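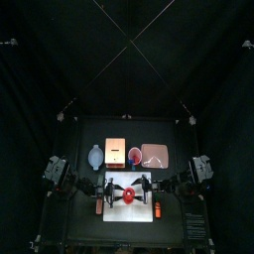
Figure 2. Bimanual tabletop cell used in the audit.

4.2 Reset rules and what they are worth

Most written protocols for tabletop manipulation contain a reset rule, usually a sentence telling the operator to return the objects to their starting positions before the next episode. We doubt that such a sentence does much. It names no tolerance, and it seldom says which things count as objects. Take the layout in Figure 2, where a red ring lies on the light platform between the two grippers and a bowl, a wooden box, a cup and a tray stand in a row behind it. A strict reading of the usual rule covers all of these. A lenient reading covers only the ring. The crumpled clear bag on the tray is worse, as we know of no practical way to return a soft bag to a previous shape, and a rule that asks for this will be broken in every episode by every operator who signs it.

The draft guideline we examined, circulated by Isine in July and referred to below as the Crenshaw rules, tries to deal with this by sorting items into "task objects" and "background objects." Task objects must be placed again to within a stated distance. Background objects must be "left as found." The draft does not say who decides which is which, or whether the decision may change partway through a collection. Obi and Vasilakis, who kept the logs at our two sites, sorted the same layouts separately and disagreed often enough that we stopped treating the category as a property of the object. It is a property of the task description, and task descriptions in our logs were frequently edited after the fact.

We reviewed 857 episode records against the Crenshaw rules. Each record includes a checklist filled in by the operator. Over 80 percent of the checklists were marked fully compliant, a figure that would look good in an appendix. We give it little weight. The checklist was completed at the end of a block of episodes, so a single tick could stand for many resets, and the form offered no way to record a partial one. Escobedo's reading is that the form measures willingness to fill in the form. We could not find evidence in the records to argue against him.

The rules on shared workspace raise a similar problem. Section 3 of the draft requires that two arms mounted on opposite sides of a table keep a "safe separation" whenever both grippers are active. In a handover, or in any task where both grippers work on one small item, separation has to shrink to almost nothing. Read literally, the rule forbids the work the cell was built for. Read loosely, it permits anything the operator considers safe. Fitzsimmons proposed replacing it with a speed limit that applies inside a marked zone of the table, which at least can be checked from joint logs. The proposal was tried at the Fivmont site only, and we make no claim that it reduces contact between the arms.

Enclosures receive one line in the draft: walls should be "dark and uniform." This is sound as far as it goes, and black fabric is a cheap way to meet it. It does not control the light on the table, and the draft gives no light level, no position for the lamps and no schedule for checking either. Two cells could both pass and still produce recordings that differ more from each other than from a cell with bare walls. We did not test this directly.

The Cedudeo group has argued that loose wording is acceptable in a first version and that tolerances can be added once enough sites report. Our records give some reason for caution. Sites report what the form asks for, and the current form does not ask for distances. Until it does, we suggest that papers citing the Crenshaw rules state which items were treated as task objects, who made that choice, and at what point in the collection it was made. Oyelaran's revised form, used for the later blocks, has a field for each of these. Operators left the last one blank more often than the other two.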